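Prumwood Technical Training Centre
Automation Section
Pre-Purchase Inspection Checklist: Trulex Twin-Arm Simulation Package

Supplier: Unesard
Package under review: Trulex, training edition, with tabletop sorting exercise
Inspected by: Maeve Hennessy, Automation Section
Checked by: Yvette Beaudoin, Health and Safety
Date of inspection: 3 April 2018
Status: Accepted subject to the actions listed in Part 6

Scope
The checklist covers the simulation software, the supplied exercise and the written safety material. It does not cover the physical arms, for which a separate quotation has been requested. Results are entered as Pass, Pass with comment, Fail or Not applicable. Any Fail must be cleared before trainees are given access.

Part 1. Documents and licence

1.1 Installation guide supplied in English. Pass.

1.2 Licence terms state the number of seats. Pass with comment. The offer is for 14 seats. The order form attached to it still shows the seat count of the earlier trial and must be reissued before signature.

1.3 Safety notes for trainees supplied as a separate document. Fail. The notes are included in the installation guide, which trainees do not receive.

1.4 Supplier contact for faults named in writing. Pass. First contact is the Ó Dubhghaill support desk, acting for Unesard.

Part 2. Work area and layout

2.1 Both arms load at the start of the exercise without error messages. Pass.

2.2 Overhead view allows the instructor to follow both arms. Pass with comment. The two arms reach over the work surface from different sides and each gripper can be told apart. Parts of the first arm cover small objects lying beneath it, so the overhead view should not be the only view used when marking a trainee's work.

2.3 Objects can be distinguished by colour. Pass with comment. The six objects in the sorting exercise include two orange pieces. Written instructions refer to "the orange block" and should say which one is meant. The dark blue cube and the lime-green piece are very small from overhead. Trainees with impaired colour vision will need labels, and the package has a setting for these, switched off by default.

2.4 Shadows do not prevent safe judgement of position. Pass with comment. Shadows of the two arms fall across the work surface and overlap in places. The inspector recommends that the soft lighting option be selected for the first session. 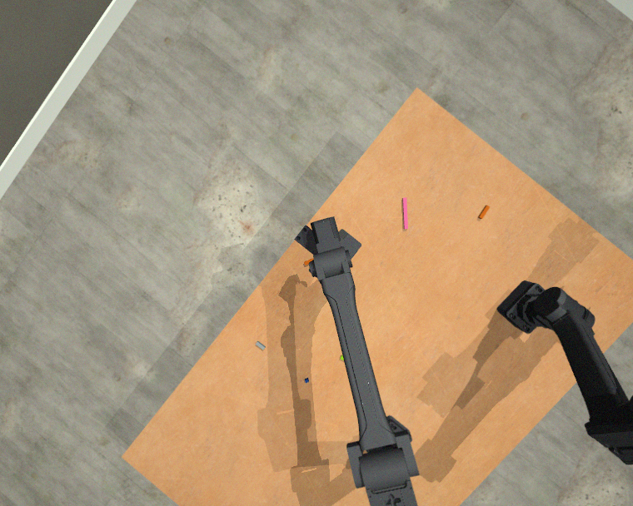 Part 3. Operation and stopping

3.1 Stop command halts both arms. Pass. Tested from the keyboard and from the instructor's screen.

3.2 Arms remain stopped until a deliberate restart. Pass.

3.3 Speed limit can be locked by the instructor. Pass. The lock requires a password. The default password must be changed at installation.

3.4 Warning given when the arms approach each other. Pass with comment. A tone sounds and a message is shown. The tone cannot be heard through the classroom headsets at their normal volume.

3.5 Warning given when an arm approaches the edge of the permitted area. Fail. The arm stops correctly but no message is shown, and a trainee could take the stop for a software fault. Unesard has confirmed that a message will be added in the August release.

3.6 Event log kept. Pass. The log holds 2000 entries and then overwrites the oldest. Instructors are to export it at the end of each course.

Part 4. Gripper views

4.1 Gripper view available for each arm. Pass.

4.2 View responds promptly to movement of the arm. Pass. No delay was noted on the classroom machines. The older machines in the annexe were not tested and are outside the present order.

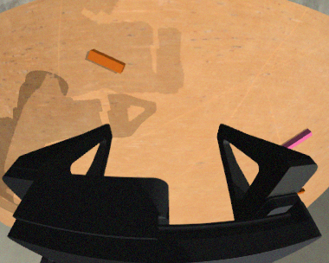 4.3 Trainee guidance on the limits of the gripper view. Fail. The exercise booklet tells trainees to rely on the gripper view once the arm is over the work surface, and gives no warning that the gripper itself hides part of that surface. An orange bar beyond the left finger may be in plain sight while the pink bar is partly hidden behind the right finger and only the end of another orange piece shows below it. Trainees should be told to check the overhead view before lowering the gripper. The supplier has been asked to amend page 7 of the booklet.

4.4 Opening between the fingers visible throughout. Pass. The gap can be judged by eye in the positions tested. No scale or distance reading is provided in the training edition.

4.5 View remains usable when the arm is turned away from the work surface. Pass with comment. Against a plain background there is little to show the trainee which way the arm is facing.

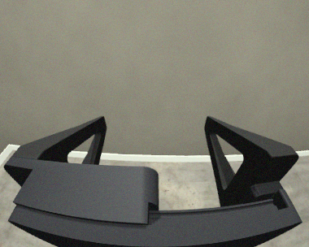
The heading indicator offered as an optional extra would deal with the point raised in 4.5, and the inspector recommends that it be priced with the main order. If it is not bought, instructors should show trainees how to return an arm to its starting position by menu command before any free movement is attempted.

Part 5. Classroom conditions

5.1 Screens positioned to avoid glare. Pass.

5.2 Breaks included in the session plan. Pass with comment. The supplier's plan has one break in the morning and none in the afternoon. The Centre's own display screen rules apply and a second break is to be added.

5.3 Motion discomfort notice displayed. Not applicable to the overhead view. Required for the gripper views. The notice is to be fixed to each workstation.

5.4 Cables and controllers secured. Pass.

Part 6. Actions before release to trainees

Reissue order form with correct seat count. Unesard.
Supply trainee safety notes as a separate document. Unesard.
Amend booklet to cover hidden objects and to identify each orange piece. Unesard.
Provide written interim instruction on edge stops, for use until the August release. Maeve Hennessy.
Change default instructor password and record its holder. Maeve Hennessy.
Fit motion discomfort notices and add the afternoon break. Yvette Beaudoin.
Retest the approach tone with headsets on. Yvette Beaudoin.

Comment by checker
I have read the results above and agree with them. Item 3.5 may be treated as cleared once the interim instruction is in place and has been read out at the start of the first session. Items 1.3 and 4.3 may not be cleared on a verbal assurance; the revised documents must be seen. Completion of the simulated exercise does not authorise any trainee to operate physical equipment, and the course certificate should be worded accordingly.

Y. Beaudoin, Health and Safety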